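Praktikum Robotersoftware
Handout zu Einheit 6: Ablaufsteuerung für zweihändiges Greifen und Umsetzen
Betreuung: Shirin Nikzad, Demetrio Bravo
Stand: September

Voraussetzungen: Einheiten 2 bis 5, insbesondere Koordinatensysteme und inverse Kinematik. Wer die Übung zur Hand-Auge-Kalibrierung noch nicht abgegeben hat, holt das bitte vor dem Praktikumstermin nach.

1. Aufgabe

Ein Korb mit Obst und Gemüse soll zwischen Regal und Tischfläche umgesetzt werden, außerdem sollen einzelne Teile in den Korb gelegt werden. Beides läuft über dieselbe Ablaufsteuerung. Die Software besteht aus vier Prozessen: Wahrnehmung, Zustandsautomat, Bewegungsplanung und Regelung. Sie tauschen Nachrichten über den Reniline-Bus aus. Den Zustandsautomaten schreiben Sie selbst, die übrigen Prozesse sind vorgegeben und liegen im Kursverzeichnis.

Das Regal ist ein Drahtgitterkasten mit offener Vorderseite. Für die Planung heißt das: Der Arm darf nur von vorn hinein, Seiten und Rückwand sind Hindernisse. Die Tischkante und die Wand hinter dem Tisch sind ebenfalls im Kollisionsmodell eingetragen.

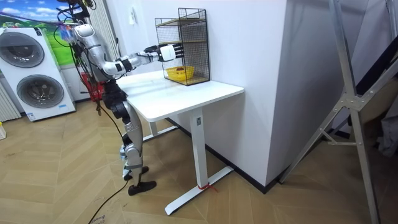

Die Standposition wird in der Übung nicht geplant. Der Rumpf darf sich nach vorn neigen, die Füße bleiben stehen. Der Planer erhält deshalb die Fußpositionen als feste Randbedingung und rechnet nur über Rumpf und Arme. Eine Zielpose, die mit dieser Randbedingung nicht erreichbar ist, kommt mit dem Status UNREACHABLE zurück. Der Automat muss diesen Status abfangen und darf dieselbe Pose nicht einfach noch einmal anfordern.

2. Wahrnehmung

Die Kopfkamera liefert ein Farbbild und ein Tiefenbild. Der Prozess Civik erkennt Objekte und gibt pro Objekt Klasse, Lage im Kamerasystem und Konfidenz aus. Die Umrechnung ins Rumpfsystem erfolgt mit dem Zeitstempel der Aufnahme. Wer hier den Zeitpunkt der Verarbeitung einsetzt, bekommt bei bewegtem Kopf einen Versatz, der am Bildschirm kaum auffällt und beim Greifen dann sehr wohl.

Drei Punkte aus dem letzten Durchgang:

a) Feines Drahtgitter ist für das Tiefenbild ungünstig. Ein Teil der Messpunkte liegt auf dem Draht, ein Teil auf der Wand dahinter. Das Regal wird daher nicht aus der Punktwolke rekonstruiert. Wir legen ein Quadermodell an und passen nur die Lage an, am besten über das Holzbrett am Boden des Regals.

b) Gelbe Gegenstände im gelben Korb trennt die Farbsegmentierung schlecht. Banane und Korbrand verschmelzen gern zu einem Objekt. Die Korblage wird deshalb bestimmt, bevor etwas hineingelegt wird, und danach nur noch nachgeführt.

c) Die eigenen Hände verdecken das Ziel. Civik maskiert sie anhand der Gelenkwinkel aus. In der Maske gibt es keine gültige Tiefe, der Wert ist NaN und nicht null. Bitte prüfen.

3. Zweihändiges Greifen

Für den Korb werden zwei Vorgreifposen berechnet, links und rechts, gespiegelt an der Mittelebene des Korbs. Beide Hände fahren zuerst auf diese Posen und warten. Erst wenn beide die Toleranz einhalten, gibt der Automat den Übergang nach CLOSE frei. 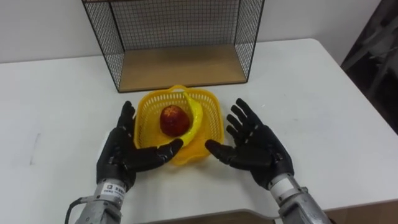
Abb. 2: Hände beiderseits des Korbs, noch ohne Griff. Im Korb eine rote Frucht und eine Banane.

Die Zustände für diesen Teil in der Reihenfolge des Ablaufs:

SEARCH: Korb suchen, Lage über mehrere Aufnahmen mitteln
PREGRASP: beide Hände auf Vorgreifpose
CLOSE: Hände symmetrisch aufeinander zu, Kraftgrenze aktiv
LIFT: senkrecht anheben, Abstand der Hände konstant halten
TRANSFER: zur Zielpose
RELEASE: absetzen, Hände öffnen, zurück auf Vorgreifpose
FAULT: Halt, Meldung, Freigabe von Hand

In LIFT und TRANSFER sind die Arme gekoppelt. Geplant wird die Bahn des Korbs, die Handbahnen folgen daraus über die beim Schließen gespeicherten Relativposen. Zwei getrennt geplante Armbahnen sind nicht zulässig, auch wenn sie in der Simulation gut aussehen. Der Kunststoffkorb gibt nach, und eine kleine Abweichung zwischen links und rechts verformt ihn zuerst und führt später zum Verlust des Griffs.

Die Kraftgrenze steht in der Konfigurationsdatei, Schlüssel grip_limit, Voreinstellung 18 N je Hand. Änderungen bitte mit Demetrio Bravo absprechen.

4. Einhändiges Ablegen

Einzelteile werden mit einer Hand gegriffen. Die Ablagepose liegt über der Öffnung des Korbs, die Annäherung erfolgt von oben. Bei länglichen Teilen zählt die Ausrichtung: Der Planer muss das gegriffene Objekt als Teil der Hand mitführen, sonst prüft er die Kollision nur für die Finger, und das überstehende Ende streift den Rand. Aufruf dafür: attach_object() direkt nach dem Greifen, detach_object() nach dem Öffnen.
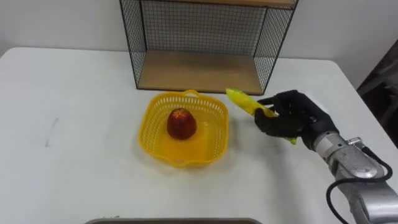

Für den Maiskolben ist als Hüllkörper eine Kapsel hinterlegt, für runde Früchte eine Kugel. Beim Kolben bleibt die Drehung um die Längsachse frei, was dem Planer einen zusätzlichen Freiheitsgrad gibt. Nutzen Sie ihn. Mayu Uchida hat im Kursverzeichnis unter waweru/beispiele einen Aufruf abgelegt, der die Toleranz entsprechend setzt.

Belegte Stellen im Korb werden als Liste geführt. Vor jedem Ablegen fragt der Automat die Liste ab und wählt die Stelle mit dem größten Abstand zu den vorhandenen Teilen. Nach dem Ablegen wird neu aufgenommen und die Liste korrigiert, denn runde Teile rollen.

5. Protokoll und Auswertung

Jeder Lauf schreibt eine Protokolldatei mit Zustand, Zeitstempel, Soll- und Istpose beider Hände. Die Beispieldatei lauf_demo enthält 1324 Einträge und einen absichtlich eingebauten Fehler im Übergang von PREGRASP nach CLOSE. Suchen Sie ihn, bevor Sie Ihren eigenen Automaten starten.

Abzugeben sind:
- Quelltext des Automaten mit Zustandsdiagramm
- Protokolle von 2 Läufen, einer davon mit ausgelöstem FAULT
- eine Seite Text: Welche Übergänge hängen von der Wahrnehmung ab, und was geschieht bei niedriger Konfidenz?

Gruppenarbeit zu zweit ist möglich, dann bitte beide Namen in die Kopfzeile der Quelldatei. Fragen zum Bus an Elaheh Azimi, Fragen zum Planer an Mayu Uchida.

Einheit 7 behandelt die Wiederaufnahme nach FAULT ohne Neustart der Wahrnehmung.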